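Table tidying tips from the Skalla open day

Skalla in Stundgate let visitors watch its table-clearing work in January, and I came home with a page of notes. Most of them apply to any kitchen or workshop table.

Clear from the front edge towards the middle. At the demonstration the near side was always done first, so no one had to reach over anything.

Leave a hand's width between small things. Grippers need room on both sides of an object, and so do cold or stiff fingers. Keys and clips pushed up against each other get knocked to the floor.

Do not put white paper on a white table. The staff said sheets were missed more often than anything else. At home I now use a dark tray for post, a Lambrechts one, 40 cm long.

Coil cables before you start. A trailing lead will pull something over sooner or later. 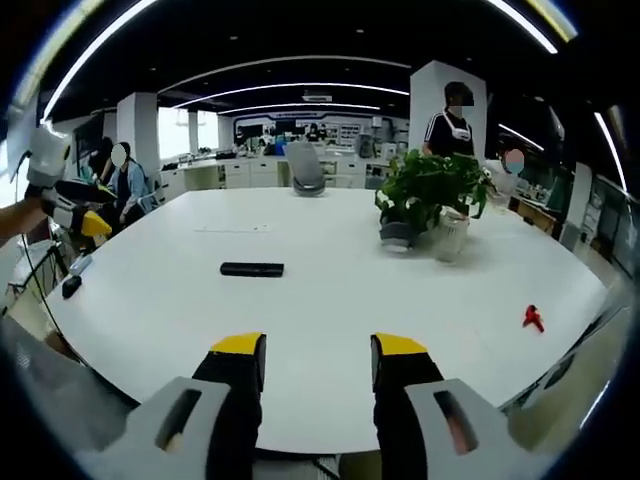
Pick up flat things by their long sides, near the middle. If they will not lift, slide them to the edge and take them from there. Soft tips hold better than hard ones, and a pair of kitchen tongs with silicone ends does the same job on a worktop.

Wipe the tips with a damp cloth when the grip gets poor. Ours needed it after about 30 lifts.

The next open day is at Pladatberg. Booking is by email, and the talk lasts 40 minutes.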